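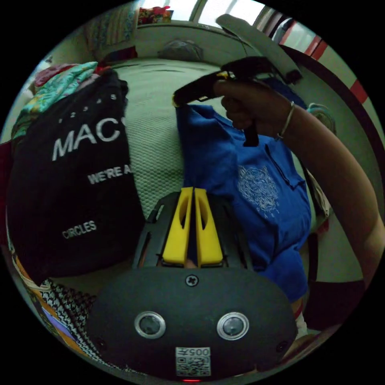 Figure 4. Garment work on a bed with the Orko hand-held grippers. A printed blue t-shirt is held up in the jaws of one tool; the yellow fingers of another are in the foreground.

4.2 Living with the Orko kit

I'll start with the part most people email me about, namely what the Orko is like to use when you're standing over a bed full of clothes and would like to be done before dinner. The specs are in Section 3 and I won't repeat them. Zident sells the kit as a pair of hand-held grippers with a charging dock, a calibration board and a year of their upload service, and the pair we tested at Pratside cost us $3,698 before shipping. We paid for it ourselves, and Zident didn't see this section before we submitted it.

Setup took me 20 minutes the first time, most of it spent hunting for the menu where you pair each tool with its code label (the label is on the front of the housing, under the two round openings, with a number printed above the code, see Figure 4). Pairing is quick once you find it. I'd still like a bigger number. Mixing up left and right is the easiest mistake you can make with this kit, and I made it on two separate mornings and had to throw out both sessions.

The fingers are my favorite thing about the Orko. They're flat yellow paddles with a long slot down the middle, and they do really well on t-shirt jersey! I could pinch a single layer at the shoulder seam and lift the whole shirt with very few slips. Quilted bedding was a different story. On a thick bedspread the paddles tended to ride over the surface, so I ended up going for the edge every time, and that habit shows up in our data as a cluster of grasps along the hem. If you plan to train on bedding, please look at that cluster before you trust your numbers. Thin slippery linings were somewhere in between, and I got better at them with practice (my early episodes are pretty rough).

We followed the Kariuki laundry protocol with two changes. First, we worked on beds as well as tables, as so much folding at home happens on a bed and the soft surface changes how a shirt drags and bunches. Second, we left neighboring items where they were. The original protocol asks you to clear everything but the target garment, and I get why, but a policy that has only ever met one shirt on a bare table is going to have a bad time with a houndstooth something lying next to a floral something with a black t-shirt in front of them. Under these rules we recorded 864 episodes over 50 garments, all of them with the Orko pair.

Prints deserve a word. Big white lettering and line art on dark or saturated shirts gave our keypoint labeler plenty to hang on to when the garment lay flat, and then much less once it was lifted and the print folded in on itself. I'd expected the lifted poses to be the hard ones. What I hadn't expected was how often the labeler put a collar point on a piece of the print, particularly on curved text near the neckline. We kept those episodes in and flagged them in the metadata, so you can filter them out if you'd rather.

Comfort is where I'd push back on Zident's brochure a little. The handle is fine for short stretches. After a long run of folding, my wrist was tired in a way it never is from regular laundry, and I started to twist my forearm to keep the jaws pointed across the bed when the garment was on the far side. A swiveling handle would help a lot. The trigger spring could be lighter too, and I've told them so.

Light turned out fine, mostly. We had daylight from a window for a good part of the collection and I was worried about the far end of the bed going dark against it. The exposure control coped in most episodes. Where it didn't, the fabric texture washed out for a few moments and came back, and tracking held through nearly all of those dips. Section 5 has the breakdown by lighting condition.

One last gripe before the results: the upload service. It's included, it's easy, and it's slow. Files over a certain length were split without any warning, and the pieces came back with new names. Zident shipped a fix in September, after our collection had ended, and I haven't tested it. We ended up copying everything off by cable, and the release described in Section 6 was built from those copies.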